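Why my sync tool kept lying to me

So I've spent most of this month on what I thought would be a two-evening job. You know the kind. "I'll just clean up the loader," I told Etenesh, and she gave me the look, and here we are.

Some background for anybody new. I write the software that takes recordings from hand-held grippers and turns them into something a policy can train on. There's a camera on each gripper and one up on the head, plus cube markers we use for getting the gripper poses. My part is a pile of Python called Trullidum (Tormod named it, don't ask me). It reads the video streams, lines them up in time, finds the markers, works out where each hand was, and writes out episodes. Simple on a whiteboard!

The trouble started with the wardrobe recordings. Domingo trained a small model on them and the thing would reach for a door a beat too late, every single time. He blamed my poses. I blamed his action chunking. We went back and forth like that for days, very politely, and then I finally sat down and opened the streams side by side in the viewer.

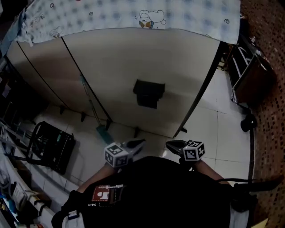
One wardrobe, one head view and two gripper views:
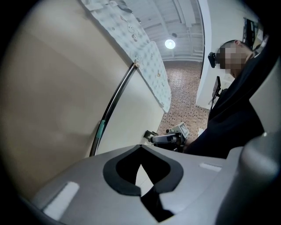
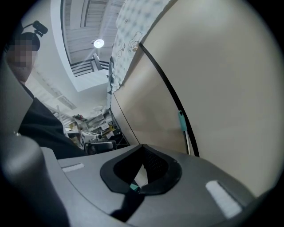
It was the clocks (of course it was the clocks)

Each camera stamps its own frames. I had been reading the first stamp from each stream, taking the difference, and shifting everything by that one number for the whole recording. Which is fine if all the clocks run at the same speed. Mine didn't. By the end of a long take, one gripper stream was 243 milliseconds behind the head camera, and that's plenty to make a policy reach late.

What really got me is that my own check said everything was fine. I had written a nice little test that compared the streams at the start of each recording, where I had just lined them up myself. Green every time! I was checking my homework against my homework.

The fix is pretty plain. I now take hand motion from the gripper streams (how fast the background is sliding by) and compare it with how fast the marker cubes move in the head view. Slide one signal along the other until they agree, do that in short windows through the whole take, and fit a line through the offsets. The slope is your drift. Windows where the hands barely move get thrown out, otherwise you're matching noise to noise and the line goes wherever it likes.

Fisheye lenses, my old friends

While I was in there I found a second bug, and this one is a bit embarrassing. All our lenses are very wide, so a straight wardrobe edge comes out as a banana. I was undistorting the whole picture first and then looking for markers. That stretches the outer part so badly that a cube off to one side turns into mush, and the detector gives up on it.

Musyoka had told me back in November to do it the other way around: find the corners in the raw picture, then undistort only those points and solve for the pose. I nodded and wrote it down and never did it. Well, I did it last weekend. It took four lines of code, more or less, and I got back more than 100 episodes that had been sitting in the reject folder for missing poses. Sorry, Musyoka. I owe you lunch.

One thing to watch if you try this at home: make sure you're calling the fisheye version of the undistort function. The regular one will happily accept your numbers and hand you back garbage, and near the middle of the picture it's such believable garbage that you may not notice for a while.

Where things stand

Domingo is retraining on the fixed set right now, so I can't tell you yet if the late reach is gone. The replay looks much better to me, but I've been wrong about replays before. Zsolt wants the drift number saved with every episode so he can filter on it, and I've put the cutoff at 80 milliseconds for anything we can't correct, mostly by squinting at plots. If you have a better way to pick that, please write to me.

Still on my list: the blurring of faces runs before the marker search at the moment, and I'd like to swap those two so a blurred patch can never land on top of a cube. Also the viewer eats all my memory if I open more than a few takes. And the config file has two settings called "offset" that mean different things, which I'm going to rename tonight before Etenesh finds them.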